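Flurthorpe Community Help
Section: Household and Kitchen

Wooden skewers for a large outdoor event - soaking, storage and disposal

Posted by Hesel

Our residents' association is to hold its summer lunch in June and has agreed to serve vegetable and chicken skewers from two charcoal grills. We expect 49 guests, and I have been asked to prepare the written arrangements.

I should be grateful for guidance on three matters. First, whether wooden skewers must be soaked before use, and for how long. Second, whether they may be prepared the day before. Third, whether used skewers may be placed in the brown garden waste bin, as the guidance issued to households in Tellbridge and that issued in Flurthorpe do not appear to agree.

We already hold a quantity of unused skewers from a previous event. They have been kept in a dry cupboard and I assume that they remain suitable.

Posted by Karamanlidis

I was responsible for catering at a sports club for several seasons and can answer the first two points with some confidence.

Soaking is advisable over charcoal. Thirty minutes in cold water is the usual minimum, and an hour is better if the grill is fierce. Soaking does not prevent the exposed ends from charring altogether - it delays it. If the food covers most of the stick and the bare end is kept away from the coals, the difference is small.

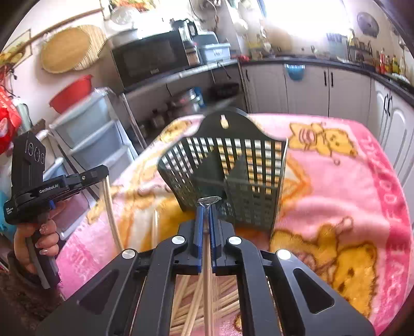
Older stock should be sorted before it is soaked. Any stick that is split, badly bent or marked with mould should be discarded, and a dry cupboard is no guarantee against the last of these if the packet has been opened. Run a cloth along the remainder to remove splinters. Allow two skewers per guest and a small reserve. We once ordered 50 for a lunch and had to send someone to the shop before the second tray was cooked.

Vegetable skewers may be threaded the evening before and kept covered in the refrigerator. Chicken may also be threaded the evening before, provided that it is kept at 5°C or below, on a lower shelf, and separate from anything that will be eaten raw. Please do not place meat and vegetables on the same stick. They do not cook at the same rate, and you will have guests who do not eat meat.

Use clean tongs and a clean tray for the cooked food. The tray which carried the raw chicken must not be used again until it has been washed.

Posted by tellbridge_allotments

Metal ones. Buy once and keep them.

As to the bins, skewers with meat on them do not go in the brown bin in Tellbridge. I was told this when I telephoned. I do not know about Flurthorpe, and would suggest that you ask the council before June. Snap the points off first in any case, as they go straight through the bag.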